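How Our Robotics Club Teaches a Robot to Sort
Junior Pages — Bosumton School Robotics Club
11/07/2018

Many people think that a robot already knows how to do its job when it is switched on. A robot must learn, and at the Bosumton School Robotics Club the pupils are its teachers.

This year the club has 15 members between the ages of nine and twelve. Their project is called Firnoment. Its goal is to have a robot sort kitchen tools into baskets by the end of December.

How does a robot learn?

You probably learned to set a table by watching someone else do it. A robot can learn in a similar way. Members pick up objects with grippers, which are tools that open and close like a finger and thumb. Each try is recorded and is called a demonstration. A computer then studies the demonstrations and looks for the patterns they share.

One demonstration is not enough. A spoon may point left one time and right the next, and the robot must be ready for both. The club has recorded 667 demonstrations so far.

What happens at the table?

Members work in pairs. One member moves the grippers, and the other writes down which tool was used and which basket it belongs in. After six tries they trade places. Mistakes are written down too — the computer needs to know which tries to leave out.
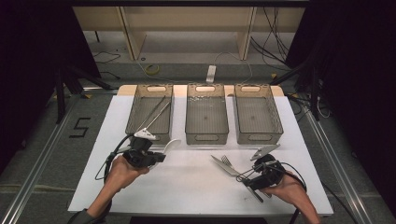 A gripper in each hand, with three baskets at the back of the board and the tongs in the left one.

Words to know

Gripper: the part that holds an object.
Demonstration: one recorded try at a task.

New members are welcome. Please ask for a permission form at the school office, Room 6.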